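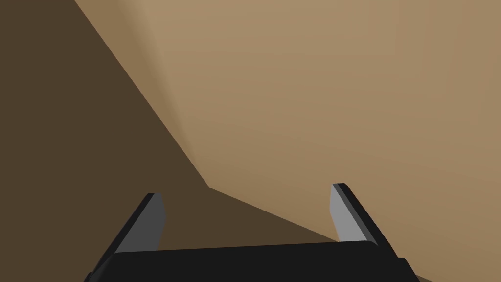
Home Contents A–Z Places Crafts Contact

Corner (architecture)

A corner is the place where two or more surfaces of a building meet. An inside corner, also called an internal angle, points away from the person standing in the room. An outside corner, or external angle, points towards them. Most rooms have 4 inside corners where the walls meet, as well as the long joints between wall and floor and between wall and ceiling.

Construction

In brickwork the corners are usually built first. The bricklayer raises each one a few courses, checks it with a level and a square, and then stretches a line between them to guide the rest of the wall. The stones or bricks at an outside corner are called quoins and are often larger than those beside them.

Inside corners in plastered rooms are finished with a special trowel bent to a right angle. Where boards are used, the joint is covered with folded paper tape and filler. Outside corners are more easily knocked, so a metal or plastic bead is fixed under the plaster.

Few corners in older houses are true right angles. A difference of 2 degrees is enough to leave a clear gap behind a fitted cupboard. Joiners deal with this by scribing – cutting the edge of the new piece to follow the wall.

Regional forms

In Tratham, farm buildings beside narrow lanes often have the lower part of the corner cut away at a slant so that carts could pass. The old quarter of Breter has 22 houses with rounded corners, all facing the market street. At Motaung the joint between wall and floor is traditionally filled with a curved strip of clay, which makes sweeping easier. The grain store at Kaltville has outside corners almost 48 centimetres thick.

See also: Quoin, Cove, Skirting board, Mitre joint

Comments

tilly_b: The slanted ones in Tratham go up to shoulder height on our lane, higher than most.

Oldplasterer: You can do inside corners with an ordinary trowel, one side at a time. Let the first side set overnight.

marrow7: Is there a page on coving?

This site uses cookies. Accept Settings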